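How Scissors Cut

Scissors are in almost every home and school. But why do they cut so well?

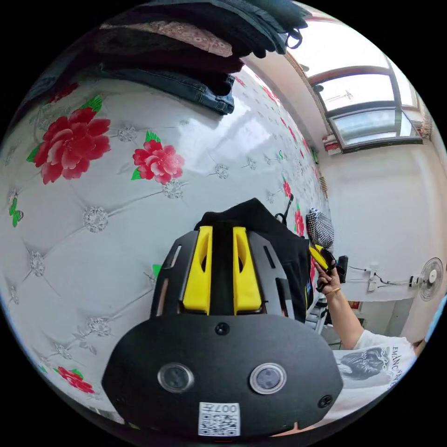 Two Knives That Meet

A pair of scissors is made from two blades. The blades are joined by a small screw or pin, and this place is called the pivot. When you close the handles, the blades slide past each other and the paper is caught between them. One blade pushes the paper up and the other pushes it down. The paper cannot go both ways, so it breaks in a very thin line. This kind of cutting has a name: shearing.

Scissors Are Levers

A lever is a stiff bar that turns around one point. A seesaw is a lever. Scissors are two levers which share the same pivot.

Try this with a grown-up near you. Take a piece of thick card and cut it with the tips of the scissors. It is hard work! Now open the scissors wide and put the card deep inside, close to the pivot. The same card is much easier to cut, and your hand is less tired. Near the pivot the blades move only a little, but they push with more force.

Long Handles, Short Handles

Look at garden shears, which are used for branches. They have long handles and short blades, so the gardener gets a strong push. Scissors for paper have long blades, because paper is soft and we want to make a long cut.

In the Gastside Tool Room, where our club meets, the children folded one sheet of paper again and again and cut it after each fold. With small school scissors most of them stopped at 5 folds. With the big shears one group could still cut at 7 folds.

Left Hand or Right Hand?

In right-handed scissors, the hand presses the blades together while it closes. If you use them in the left hand, the blades can be pushed a little apart. Then the paper bends and does not cut. Left-handed scissors are made like a picture in the mirror.

Cutting Safely

Sit down when you cut. Keep your fingers away from the blades. When you give scissors to a friend, hold the closed blades in your fist and let the friend take the handles.

New Words

Pivot: the point where the two blades are joined.
Shearing: cutting with two edges that pass each other.
Lever: a stiff bar that turns around a point.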